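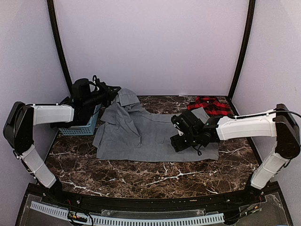
The folding cell at Tatberg, with a grey garment on the table between the two arms.

Search this site Search Go

Folding by machine: a note from the sorting floor

17/06/2021

Since April the garment room at Tatberg has shared its work with a pair of robot arms supplied by Rorico. I have been asked by several colleagues to set down how the change has affected the staff, and I do so here in a personal capacity.

The room handles some 2854 garments in a month. Folding was formerly done by nine people, standing, for the whole of a shift. Five of them now remain at the folding tables. The other four have moved to inspection and mending, at the same rate of pay, under terms agreed before the cell was installed.

The arms are slow with soft cloth. A shirt lying in a heap presents far more difficulty than a towel, and a person is still required to judge whether a fold is acceptable. Tineke Baert, who has folded by hand for many years, was appointed to make that judgement. She has asked that her decisions be recorded under her own name, and management has agreed.

Not every effect has been welcome. The room is quieter, and those on inspection report that they miss the conversation at the tables. Training was also shorter than promised – two mornings in place of a full week – and staff on the late shift received theirs last. A request for further sessions has been submitted, and a reply is expected before the second cell is ordered.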